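Bramwell mayoral runoff: does Trarora have a path?

rellach_voter
2 Sep 2023
The July count had Trarora behind by 3,752 votes. There are two weeks left and I don't see where she makes that up. Rellach already turned out heavily.

mapsandmargins
Turnout drops in a runoff. If Ploltico loses the east side renters it gets down to almost 1,000 fast.
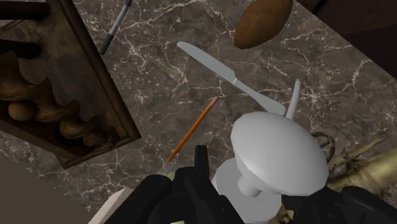
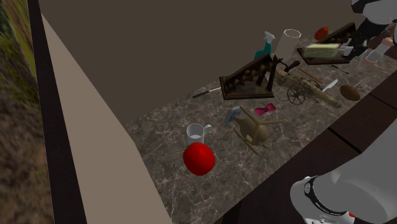 Marble counter, both views. Rolls in the first, red ball and mug in the second.

rellach_voter
Renters didn't vote for her in July either. Why would they now?

oldprecinct9
Disagree with both of you. The two candidates who dropped out haven't endorsed, and their voters decide it.

mapsandmargins
One of them told the paper he won't endorse at all.

oldprecinct9
He said that last time too, then did it the night before.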